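Textile Care and Finishing
Unit 6 notes: Shrinkage, distortion and drying
Prepared by Revathi Hegde

6.1 Terms

Dimensional change is the difference between a marked distance on a fabric before and after a treatment, given as a percentage of the original distance. A negative value is shrinkage and a positive value is growth. Length and width are always reported separately. An average of the two hides the most common fault in knits, where the length shrinks and the width grows.

Relaxation shrinkage is the release of strain put into the fabric during knitting, weaving and finishing. Most of it appears in the first wash. Progressive shrinkage continues over later washes. Felting shrinkage applies to wool and other animal hair fibers and cannot be reversed by stretching.

Skew is the angle by which the crosswise yarns depart from a true right angle to the edge. Bow is the same fault in curved form. Spirality is the twisting of a knit garment so that the side seam moves toward the front or back.

6.2 Why cotton shrinks

Cotton fibers take up water and swell, mainly across their thickness. In a woven fabric the swollen yarns need a longer path to pass over and under each other. The yarn itself does not lengthen enough to supply that path, so the yarns move closer together and the cloth gets shorter. On drying, the fibers return to nearly their first diameter, but friction between yarns holds the new position.

Polyester takes up very little water and shows little swelling shrinkage. It will shrink if heated past the temperature at which it was set. Blends fall between the two, and the result depends on which fiber carries the load in each direction.

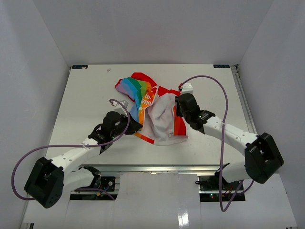 Printed fabrics need separate attention. A pigment print lies on the surface in a binder film, and the film resists movement of the yarns under it. A heavily printed area can therefore shrink less than the unprinted ground beside it, which shows as puckering along the outline of the design. Reactive dyes bond to the fiber and leave no film, so this effect is small.

6.3 Marking and measuring

Condition the specimen flat before marking. Place three pairs of marks in each direction, keeping all marks well clear of the edges and seams. In our lab the gauge distance is 400 mm. Smooth the cloth by hand without pulling it. Measure to the nearest millimeter, launder, dry, condition again and measure the same pairs in the same order.

Change (%) = 100 x (final - original) / original

Worked case: original 400 mm, final 388 mm. Change = 100 x (-12) / 400 = -3.0%.

Record the drying method with every result. Tumble drying usually gives higher shrinkage than line drying for cotton knits because the mechanical action helps the loops relax. Line drying adds the weight of the held water to the length direction and may mask shrinkage that appears later.

6.4 Spin speed and creasing

A spin at 800 rpm leaves more water in the load than a faster one but sets fewer hard creases. Creases form when damp fibers are held bent while water leaves them. Remove the load promptly and shake out each piece before drying. An overfilled drum causes uneven drying and increases creasing in the pieces at the center.

6.5 Lab materials

The two fabrics for this unit are Salian (plain weave cotton) and Restuvine (cotton and polyester jersey). Cut Salian with the long side parallel to the selvage. Restuvine curls at the cut edge and should be marked before cutting. Both are stored on the Brendley shelf in the Flarkthorpe lab.

6.6 Problems

1. A specimen marked at 400 mm measures 390 mm after one wash and 384 mm after three. Find both changes and state which type of shrinkage the second figure suggests.
2. Explain why skew is measured against a 90 degree reference at the fabric edge.
3. A jersey shows -6% in length and +2% in width. Sketch the change in loop shape.

Reading for next unit: Section 7.1, stain chemistry, through the table of solvents.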